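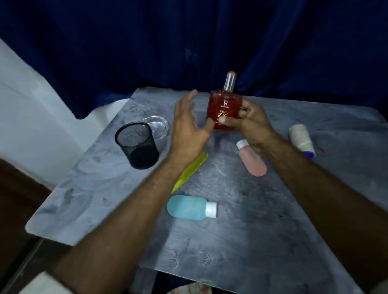 Chapter 4
Fragrance: The Bottle and the Buyer

Perfume is sold by its container long before it is sold by its scent. A customer who picks up a square bottle of red glass, with a tall silver cap and a short printed name such as RED ZX, has already formed a view of what is inside. Shape, colour and weight in the hand all play a part in that judgement.

This chapter considers how bottles are designed, filled and handled at the counter. Section 4.1 deals with glass and coloured liquids. Section 4.2 covers spray caps and pumps, with reference to the Ellano range. Section 4.3 is a case study of Godberg, a small firm which fills 606 bottles in each batch and inspects 30 of them by hand.

Students should have read Chapter 3 on labelling before they begin. The practical task at the end of the chapter requires one bottle with its cap in place - a full one is preferred - and a clear, level table.

Key terms: cap, collar, facet, fill level, batch.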